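The arm in the back room

By the time I get to the Rolano workshop it's past seven and Uwe Ruppert has already burned a finger. Soldering iron. He waves it off, keeps talking, loses the screw he was holding. Finds it in his sleeve.

The arm has been his project for 26 months. Evenings mostly. A kitchen-table build that outgrew the kitchen – his wife's word was "evicted" – and landed in a shared space behind a tile shop, where members pay by the month and fight over the good vise. He has spent over 3000 dollars, and he says the number quickly, like pulling off a bandage.

What does it do? It picks up a cup. Moves it. Puts it down again. On a good night.

"People want to hear it folds shirts," he says. "I want it to put down a cup the same way 100 times in a row. Then we can talk shirts."

Matvii Romaniuk came in last October, looking for somewhere to fix a bike, and stayed for the wrist. He does the code and the camera. Ruppert does metal, motors and swearing. They share one laptop charger and teh arrangement is mostly peaceful.

The motors are Vovesen, bought used off a packaging line that closed. The controller board is a Gaker, the cheap one, and both men have opinions about it that I can't print. First version of the grip was bare plastic. Cups slid. Second version had tape on it. Cups slid slower. Now there are rubbery pads, and Romaniuk moved the camera down to the wrist so the arm can look where its fingers are going.

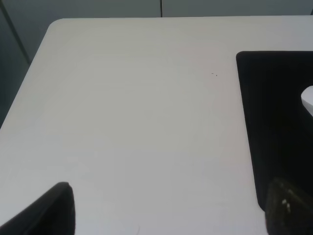 Glare was the next fight. White table, white cup, ceiling lights on full, and the software couldn't find an edge to save its life. They tried dimming the room. The woodworkers complained, fairly. They tried a colored cup, which worked, and Romaniuk hated it. Felt like cheating. So he spent most of a winter on the exposure settings, a few lines at a time, headphones on.

Tonight is a grip test. Ruppert reads out numbers, Romaniuk types. Long gaps. Somebody runs the band saw next door and they both stop and wait, looking at the ceiling.

Would they sell it? A guy from Antoniuk, the shelving people, stopped by and asked about a price. Ruppert told him to come back when it had a name. It still doesnt have one. Romaniuk calls it "the arm." Ruppert calls it other things, depending.

Half past ten, the tile shop's alarm goes on and everybody has to be out. Ruppert is under the bench, looking for another screw.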